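Sorting drink containers from small waste with two colored paper cups on a desk

Posted in Home and Office > Waste and Recycling
Tags: desk sorting, cups, cans, bottles

Elis Voyle
Member, Wudgate

I am setting up a tabletop sorting point for a shared work area. The arrangement is two paper cups standing side by side on a white table, one gray and one yellow-green. Both are wide at the rim and taper toward the base. The yellow-green cup is meant for drink containers and the gray cup is meant for small waste such as wrappers. The full-size bins are in the corridor, and the cups get carried out to them when someone has a hand free.

Three things are unclear to me:

Bottles. A slim can goes into the cup without trouble. A plastic bottle is taller and often still has drink in it. I don't know if it should be placed in the cup or kept out of it.

Small items. Bottle caps, candy and twists of wrapper all end up in the gray cup together. I would like a rule for what goes in there.

Position. The table is made of two sections with a seam between them. I have tried the cups on both sides of the seam and can't decide.

I have read the older thread on desk bins (number 1552), but it deals with rigid plastic bins that have lids, and most of the advice doesn't carry over to paper.

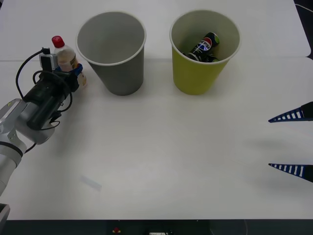
Should a bottle be emptied before it goes into the container cup?
Empty it first, at a sink, and put the cap back on. Liquid left in a bottle raises the center of gravity of the whole cup, and a paper cup with a narrow base has very little margin.

Any comments on the rest would be appreciated. I can replace the cups with something else if paper is the wrong choice, but I would prefer to keep the two colors, as people here have already learned them.

Boris Jelínek
Regular contributor

I ran the same layout for two years at Skála, in a sample preparation room, so the following is from use.

Stability. A tapered cup is stable when it is loaded low and unstable when it is loaded high. A can that lies on a slant against the inner wall pushes sideways on that wall. One slim can is fine. A second one on top of it moves the load toward the rim, and a bump to the table edge is then enough to tip the cup. Treat the container cup as full at one can. If that is too small for your traffic, go to a wider vessel with straight sides. Stacking higher in the same cup is the wrong fix.

Bottles. Keep them out of the cup. Stand them upright next to it, emptied and capped, and take them to the corridor bin by hand. A bottle in a cup of that size has most of its length above the rim. It also hides whatever is underneath, and people then drop wrappers in on top.

Cap on or cap off depends on what your local collector accepts. Check their sheet. The advice above to recap is right for transport, as the last few drops will otherwise end up in the cup or on the floor.

Liner. I tried small bags inside the cups and gave them up. The bag takes space, and it bunches under the can so that the can sits higher. A folded paper towel in the base is sufficient for drips. Change it when you empty the cup.

Seam. Put both cups entirely on one section. If a base straddles the seam and the two sections differ in height by even a small amount, the cup will rock. In your case I would use the nearer section with the bases just clear of the seam. The seam then doubles as an alignment line, and people put the cups back in the right place without being told. We did this without marking the table.

Spacing. Leave a gap between the cups wide enough for fingers. When they touch, lifting one drags the other.

Jozefína Hubáček
Member

Agree with Boris on the seam. On small items I would be stricter than the original post.

The gray cup should take only things that are going to the same final bin. Candy, wrappers and paper scraps normally go to general waste. Loose plastic caps may not, depending on where you are. If caps and wrappers share a cup, somebody has to pick them apart later, and in practice that step is skipped and everything goes to general waste.

Check the gray cup from directly above before emptying it. From the side you can't see anything below the rim. From above, a bright piece on the bottom shows up well against the pale inner wall, and it takes a second to lift out anything that belongs elsewhere. 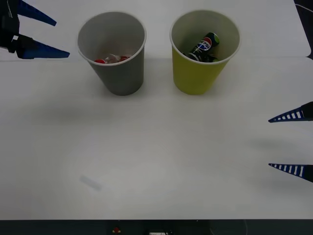 Gray cup with red pieces and a crumpled white item, yellow-green cup with a Pepsi can.

Regarding color, keep the meaning fixed. We had a week in May when the cups were swapped left to right after cleaning. The colors had not changed, but people were working from position and the contents were mixed by lunch. Gray left and yellow-green right is as good as any order, provided it stays that way. A small written label on the outside wall helps visitors. Use pencil or a sticker. Marker ink smears on some coated cups.

Replacement: change a cup when the rolled rim begins to open or the base feels soft. The rim is what keeps the opening round, and once it goes the wall folds in when you pick the cup up. I buy sleeves of 20 from Wustero and one sleeve lasts a long time.

Diễm Triệu
New member

just use one big bin, works for us. cups fall over

Elis Voyle
Member, Wudgate

Thanks. I have moved both cups onto the nearer section and left a gap between them. Bottles will stand outside the cup from now on. I will ask the collector about caps and put whatever they say on the label.

One big bin was the previous arrangement and it is the one I was asked to replace.

Thread closed to new replies 28 July 2019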